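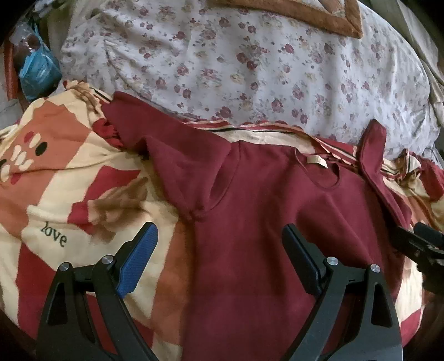

Birnaritz Language Project
Progress report to the Hulla Fund, second reporting period

Prepared by Melquiades Xolalpa, project coordinator

Summary

The project supports the use of the Birnaritz language in public services, schools and local media in the Pesitz district. This report covers the work done from January to June. Most of the planned work was completed. The public forms are behind schedule, and we ask the Fund to agree to a change in the dates for that part of the grant. We are not asking for more money.

1. Public forms and notices

The district office agreed last year that its most used forms would be offered in Birnaritz as well as in the state language. We drew up a list of 34 forms with the office staff. By the end of June, 30 had been translated and checked by a second reader. The other four deal with land transfer and inheritance. They are held up because there is no settled wording for several of the legal terms, and the district lawyer does not want to approve a form that could be read two ways.

We had hoped to settle these terms by email. That did not work. People answered different versions of the list, and two replies were lost for most of a month. Ľubomír Doležal, our language editor, has now put all the open terms in a single table, with the older usage, the newer usage and a short note on where each is found. He will go through it with the lawyer in person.

The approved forms are at the front desk of the district office. The clerks hand them out on request. We would like them to be laid out next to the state-language forms so that people do not have to ask, and the office has said it will look at this when the front desk is moved. We have no date for the move.

Spelling is still a sore point. The forms follow the school spelling, which older readers find strange. Several people told the clerks that the forms were "not our language" and took the state-language version. We changed a few words where there was a common choice that both groups accept, but we did not change the spelling itself. It would have put the forms out of step with the schoolbooks.

2. Public discussions

We held two public discussions, one in March on the language of the courts and one in May on the language of the street and the market. Both were held in the reading room at Vaněk House and started at 6 p.m.

The March discussion stayed close to its subject. The speakers agreed that a person should be able to give evidence in Birnaritz, and disagreed about whether the written record should be kept in it too. One of the court interpreters described how she works now, with no word list and no second interpreter to check with. Her talk was the most useful part of the evening for us, and we have since asked her to read the legal terms table before it goes to the lawyer.

The May discussion was livelier and less orderly. A good part of it was spent on borrowed words. Some in the room wanted them out of the newspapers and radio, while others said that market speech has always borrowed and is none the worse for it. The chair let this go on too long and the last speaker had to cut her paper short. We have apologized to her and will print the full text in the collection of talks.

Sound recordings were made of both evenings. The March recording is clear. The May recording is poor for the first part, before the microphone was moved, and the transcript has gaps there.

3. Reading groups

Seven reading groups met during the period. Six are still going. The group in the upper town stopped in April when its leader took a job elsewhere and we could not find another person free in the afternoons. Its books have been passed to the school library.

The groups read short stories and some poetry. Poetry was asked for more than we had expected, and we did not have enough copies. Photocopies filled the gap, with the permission of the authors concerned. In the next period we want to spend part of the printing budget on a small poetry reader in place of the second pamphlet of stories. Please let us know if the Fund sees any problem with this.

Attendance dropped in late spring, as it did last year, when people are busy on the land. We plan to have the groups take a break in that season from now on.

4. Spending

Spending was within budget in all lines but one. Travel went over because the second reader lives outside the district and had to come in for the forms work more often than planned. The difference was covered from the unused part of the room hire line – Vaněk House charged us only for heating. The full table of accounts was sent separately to the Fund's office, with receipts.

The fee for editing the collection of talks has not been paid yet. It will appear in the next report.

5. Problems and changes requested

The main request is for more time on the four remaining forms. The grant agreement has them due at the end of this period. We ask to move this to the end of the next one.

We also ask to drop the planned poster campaign. The district office now has its own notice program and has offered to print our notices in both languages at no charge. The poster money could go to a paid second reader for the legal terms, which is where we are short.

6. Next period

Ľubomír Doležal will meet the district lawyer and finish the terms table. The remaining forms will be translated after that. One more public discussion is planned, on the language used in clinics, and we are looking for a nurse or doctor who is willing to speak. The collection of talks should go to the printer in October.

The transcripts of the March and May discussions can be sent on request. The one for May is still being corrected.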